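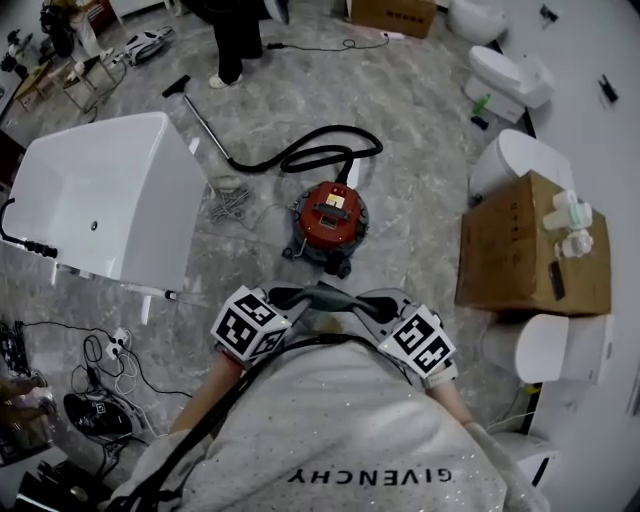 Leave the house rules until the end of the month was the word from Clerden this morning, by which time there'd be enough sessions to see what people do anyway. Fair point on the long ones. But cables and hoses can't wait, so am writing down what we've got and what I want changed, August notes, Plelport bathroom hall, carry on from the sheet taped in the front cover.

08:40. Read through the old Kistance sheet again. Written for arms on a bench and it shows. Everything in it assumes the thing that moves is bolted down and the people stand behind a line. With hand-held grippers the thing that moves is a person, walking, looking at their hands. So half of it is no use to us and the other half needs turning round.

Keep from Kistance:
- one person calls start, the same person calls stop
- anybody can call stop, no reasons asked for
- marker faces wiped before the first take, not touched with fingers after
- no gripper put down on its cubes. Ever. (Penrose lot do this. Their drift numbers are their own fault)

Drop:
- the line on the floor
- the two-key thing
- the paragraph on guarding, doesn't apply

09:15. Floor. This is the one I care about. Canister vac with a hose is the worst object we have for it, the hose goes where it wants and the person pulling it has both hands full of gripper. Draft wording:

1. Mains leads run along the wall or behind something. If a lead has to cross, it crosses once and flat.
2. Power strips off the walking area altogether. Not beside a bath, not under one.
3. Vacuum cord stays bundled unless the task needs the motor on. Most of ours don't, it's hose and wand handling.
4. Hose goes back to the start loop between takes. Whoever is not wearing a rig does it.
5. Gripper cable goes up the arm and down the back. Across the chest catches on the thumb when you reach low, had this happen to me twice.

Not sure on 4. It makes the start state too tidy and then the data is all one loop. Maybe: hose put back anywhere within reach and NOT under anyone's feet. Ask Clerden what they do.

10:05. Distance. Kistance says 1000 mm between stations, fixed. We've got several people in one room with rigs on and they turn round without looking. Tips sweep further than you think. I'd go for the 1000 from the tip with the arm straight, so measured from the gripper and not from the shoulders. Write it that way in the sheet or people will measure it from their feet.

Kneeling counts as working. Person on the floor doing something low gets the right of way, everybody else walks round. Say something before going behind them, the pack sticks out and they don't know where the back of it is.
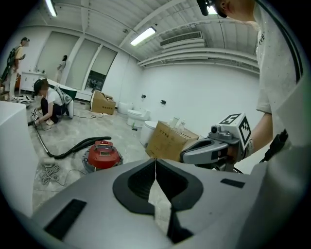
Which brings me to the bottles. Anything standing on a box is a prop until told otherwise, and props have to be labelled. At the moment there is no rule at all on liquids. Proposed: water only in bottles used for the bathroom tasks, label says WATER and has the fill month on it, real cleaner lives in the store cupboard. Penrose had the same rule and let it slip within a few weeks so it needs to be on the start checklist, not in the back of a binder.

Boxes: flat or closed once the packing's out, flaps are a trip hazzard. Unless the box is in the task.

Phones off the props. They keep turning up in the takes.

10:50. Session length. 25 minutes rig on, then off, 12 off minimum. Clerden does longer, I don't care, wrists go before people notice. Packs come off for the break as well, not just the grippers.

Take limit 200 a day for the room. Past that people start doing the same reach in the same way and the takes are hardly worth keeping. Could be argued lower.

11:20 leftover:
- who signs the sheet. Every person or only the caller? I say every person, first day and then monthly
- what counts as a near miss. Snagged cable yes. Dropped gripper yes, even if the cubes look fine, recalibrate before next take
- people not in the task: stand by the wall or go out. Shoes on, laces done
- lighting, leave it alone mid session, both tubes on or both off
- do we need a seperate sheet for the toilets end or same one

Will type up floor + distance tonight and put it on the door. Rest can wait for Clerden. Gaffer tape nearly finished, order more, the wide one.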